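제목: Re: [보드게임모임] 토요일 모임 장소와 자작 게임 시험판 건

보낸 곳: Rakmont 보드게임 모임 메일링 리스트
답장은 리스트 전체로 갑니다. 개인 문의는 운영 주소로 따로 보내 주세요.

지난번 메일에 답이 여러 통 왔는데 내용이 겹쳐서 한꺼번에 씁니다. 먼저 원래 메일을 붙입니다.

> 안녕하세요. Briltdale 쪽에서 가끔 나가는 회원입니다.
> 세 가지 여쭙니다.
> 첫째, 토요일 모임이 계속 2층 방인지 궁금합니다. 지난달에 갔을 때 옆방 합창 연습 때문에 규칙 설명이 거의 안 들렸습니다.
> 둘째, 제가 만들고 있는 게임(가제 Caleck)을 한 번 돌려 보고 싶은데 시험판도 가져가도 되는지요. 카드는 50장이고 아직 그림은 없습니다. 글씨만 있습니다.
> 셋째, 대여 상자에서 빌린 게임을 반납할 때 부품을 다 세어서 내야 하나요? 빌릴 때부터 주사위 하나가 없었던 것 같은데 제가 잃어버린 걸로 될까 봐 걱정입니다.
> 그리고 게임판을 어떻게 만드는 게 좋을지도 조언 부탁드립니다. 두꺼운 종이에 출력했더니 자꾸 말립니다.

순서대로 답합니다.

1. 장소

12월까지는 2층 방 그대로 씁니다. 합창 연습은 오후 4시에 끝난다고 건물 사무실에서 확인했습니다. 그래서 규칙 설명이 긴 게임은 4시 이후로 돌리고, 그 전에는 다들 아는 게임이나 짧은 게임을 하면 됩니다. 1층 방은 대관료가 더 비싸고 책상이 붙박이라 큰 게임을 펼 수 없습니다. 전에 한 번 빌려 봤다가 결국 바닥에 앉아서 했습니다.

현관 비밀번호가 바뀌었습니다. 2442입니다. 리스트 밖으로는 옮기지 말아 주세요. 엘리베이터는 토요일 저녁에 꺼지니 무거운 상자를 가져오시는 분은 일찍 올라오시는 편이 낫습니다.

2. 시험판

가져오셔도 됩니다. 전에도 시험판을 돌린 적이 있고, 그때 정한 규칙이 아직 유효합니다. 한 번에 한 게임, 시간은 설명까지 합쳐서 두 시간 이내입니다. 중간에 규칙을 고치는 것은 괜찮은데 고친 내용은 그 자리에서 종이에 적어 주세요. 지난번 Su 시험판 때는 점수 계산을 세 번 바꾸고 아무도 적어 두지 않아서, 끝나고 누가 이겼는지 의견이 갈렸습니다.

카드에 그림이 없는 것은 문제가 안 됩니다. 글씨만 크게 써 주세요. 저녁에는 방 조명이 어두운 편이고 연필로 쓴 카드는 맞은편에서 읽히지 않습니다. 일반 카드 슬리브에 종이를 끼우고 뒤에 헌 트럼프를 한 장 받치면 섞기도 편합니다. 슬리브는 모임 비품함에 남은 것이 있으니 쓰시고 끝나면 돌려놓으세요.

설명서는 한 장으로 줄여 오시면 좋겠습니다. 승리 조건을 맨 위에 쓰고, 그다음에 자기 차례에 할 수 있는 행동을 씁니다. 배경 이야기는 뒤로 빼도 됩니다. 처음 하는 사람은 이기는 방법을 모르면 앞의 설명을 거의 기억하지 못합니다. 시험해 본 사람들의 의견은 게임이 끝난 직후에 받으세요. 집에 가서 메일로 보내겠다고 하면 대개 안 옵니다. 질문은 어디에서 지루했는지, 어느 규칙을 잘못 알고 있었는지 두 개 정도면 됩니다.

인원은 네 명을 기준으로 잡겠습니다. 다섯 명 이상이 필요하면 금요일 전까지 리스트에 써 주세요.

3. 게임판

출력한 종이가 말리는 것은 종이 한쪽에만 풀을 먹여서 그런 경우가 많습니다. 뒤에도 같은 무게의 종이를 붙이고 책으로 눌러서 하룻밤 두면 덜합니다. 다만 시험판 단계에서는 출력을 권하지 않습니다. 칸 크기가 한두 판만 돌려도 바뀌기 때문입니다. 민무늬 바탕에 색 테이프로 구역만 나누는 쪽이 고치기 쉽습니다. 파란 테이프 두 줄을 엇갈리게 붙이면 네 구역이 나오고, 선이 조금 기울어도 게임하는 데는 지장이 없습니다. 구역 이름은 쪽지에 써서 올려 두면 됩니다.

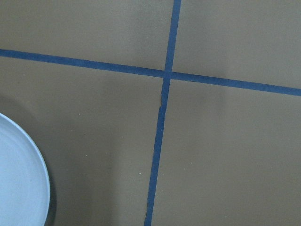
4. 대여 상자 반납

전부 세지 않으셔도 됩니다. 상자 뚜껑 안쪽에 부품 목록이 붙어 있는 게임은 목록과 대강 맞춰 보고, 없는 것이 있으면 목록 옆에 표시만 해 주세요. 없어진 시점을 따지지는 않습니다. 말씀하신 주사위는 예비 주머니에 같은 크기가 있어서 채워 넣겠습니다.

대여 기간은 2주 그대로입니다. 다음 사람이 없으면 리스트에 한 줄 쓰고 연장하시면 됩니다. 고무줄로 카드를 묶어서 반납하지는 말아 주세요. 가장자리가 눌립니다. 지퍼백은 비품함에 있습니다.

5. 그 밖에

회비는 그대로이고 간식은 각자 가져옵니다. 국물 있는 음식은 방에서 먹을 수 없습니다. Briltdale에서 오시는 분들 중 차를 같이 타실 분은 이 메일에 답장으로 출발 시각을 적어 주세요. 주차는 건물 뒤쪽에 세 대까지 됩니다.

Rakmont 보드게임 모임 운영 담당 드림

--
수신을 원하지 않으시면 제목에 '탈퇴'라고 써서 운영 주소로 보내 주세요.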